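长尾夹到底要不要按颜色分开放？
版块：办公桌与文具收纳
回复 15

楼主：纸边
年底收拾办公室的公共文具柜，翻出来的长尾夹比我想的多得多，彩色的、黑色的、大的小的，全混在一个抽屉里，跟图钉和橡皮筋缠在一起。图钉已经单独装盒了，橡皮筋老化的也扔了，现在剩下夹子。
我打算把彩色小号的和黑色大号的分开，这个没疑问。问题是彩色的还要不要再按颜色分。同事 Jocelyn Wong 主张一色一格，她说财务那边用颜色区分单据。我觉得补一次货就乱一次，没人会坚持。
想听听大家是怎么放的，最好是几个人共用的情况，自己一个人用的参考价值不大。

2楼：慢半拍
共用的话别分颜色。我们办公室试过一色一格，买的 Flerkar 的分格盘，8 个格子，看着很舒服，一个月以后每个格子里都是混的。后来直接换成一个浅口盒，大家伸手拿，用完扔回去。

3楼：回形针不是针
不同意楼上。乱是因为没有贴标签。我们单位格子边上贴了纸条，写清楚哪个颜色给哪个组，用了两年还是分开的。颜色有含义就分，颜色没含义就不用分，先把这个问清楚。

4楼：慢半拍
回复3楼：我们也贴了。贴了没人看。

5楼：Drondell老用户
说一下尺寸。颜色可以混，尺寸不要混。小号夹子埋在大号下面特别难找，手伸进去还容易被钢丝柄勾住。我用的是 Drondell 的抽屉隔板，三档：能夹二十来页的一档，能夹厚文件的一档，剩下的一档。隔板能移，哪种多就给哪种多留点地方。

6楼：楼主 纸边
谢谢各位。回复3楼，我去问了，财务确实有规定，不过只用两种颜色：粉色是待审，蓝色是已审。其他颜色没有意思，谁爱用谁用。
回复5楼，隔板我们抽屉放不了，抽屉太浅，大号的立起来会顶住。

7楼：Thérèse Li
那就简单了，财务的两种颜色给财务自己保管，公共柜里不放。公共柜里出现粉色蓝色，迟早有人拿去夹菜单，然后财务以为是待审的。我们以前就出过这种事，一份合同在桌上躺了好几天。

8楼：山竹壳
我是反对囤这么多的。楼主数过总数没有？我们清柜子的时候数出来 282 个，一共才十几个人。留够用的，其他送给别的部门或者学校，比研究怎么分格有用。

9楼：楼主 纸边
回复8楼，没数，不想数。领导的意思是先不往外送，一月有一批档案要装订，到时候用量大。

10楼：回形针不是针
装订档案不建议用长尾夹，放久了会在纸上压出印子，柄又高，摞起来不平。临时夹一下可以，正式归档还是打孔穿绳。

11楼：小满
回复10楼：看归档多久吧。我们只存一年的材料都是长尾夹，把柄拆下来就平了。两边往里一捏就能取，取下来的柄拿小袋子装好，别丢。

12楼：回形针不是针
拆柄我试过，装回去的时候弹飞过两个，柜子底下到现在都没找到。不适合量大的。

13楼：慢半拍
补充一个实际的：不管分不分颜色，放回去之前把柄折下来贴住夹身。柄张着的夹子会互相钩，抓一个带起来三个。我们换浅口盒以后只定了这一条规矩，执行情况一般，但比分颜色容易。
盒子别选深的。我买过 Saxena 的一款深桶，夹子堆到底下只能整桶倒出来找，倒完还要一个个捡回去。

14楼：Takutine
我用过圆角的塑料盒，比直角的好清理，角落不积灰。盒口稍微往外翻一点的更好拿，端起来有地方搭手指。颜色随便，深色耐脏。
分色这个事我站楼主。家里书桌上我自己分，单位从来不分。

15楼：楼主 纸边
2024年12月24日更新，柜子弄完了，说一下最后的做法，给以后搜到这帖的人参考。
抽屉左边放黑色大号，用旧的文件托盘垫着，不盖盖子。中间空出来给订书钉和起钉器，这两样以前总被压在最下面。右边放橡皮筋，只留了新的一包。
彩色的没有做一色一格。财务领走了一批粉色和蓝色，自己放在财务的柜子里，用完了再找我补。剩下的混放，分到几个浅口盒里，每张公用桌上一个，每个盒子里放得不多，差不多够 4 个人一天用的，少了再从柜子里添。放得少有个好处，哪怕混着颜色，看一眼就能找到要的那个，不用翻。
Jocelyn Wong 对混放还是有意见，她说公用桌上也不该有粉色和蓝色，跟7楼 Thérèse Li 的想法一样。我的处理是先不挑，财务的单据本来就不经过公用桌，真出了混淆再往外捡。这一点大家可以继续反对。
13楼说的折柄我写在柜门的纸条上了，目前有人折有人不折，财务的人折得最整齐。深桶我没买，14楼说的圆角盒子买了，深青绿色的，盒口带一点外翻，桌面是白的，放上去很显眼，下班收桌子的时候不容易漏。
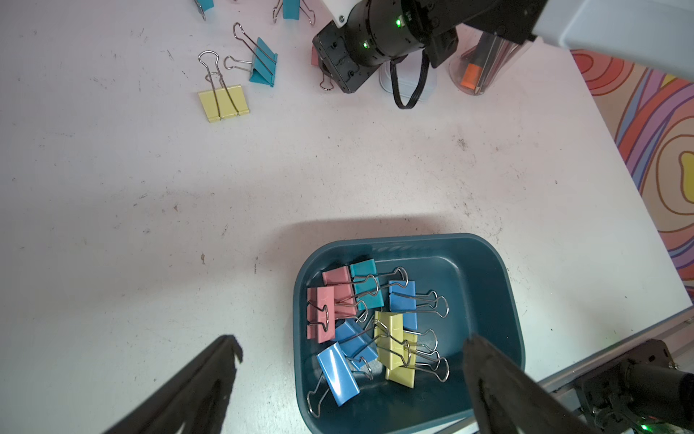
另外几个盒子等一月档案装订完了再看要不要加，到时候黑色大号应该会少一大半，抽屉左边能腾出地方，我想把打孔器挪过去。打孔器现在放在窗台上，每次用都得先擦灰，有合适的防尘办法也请在这个帖子里说一声。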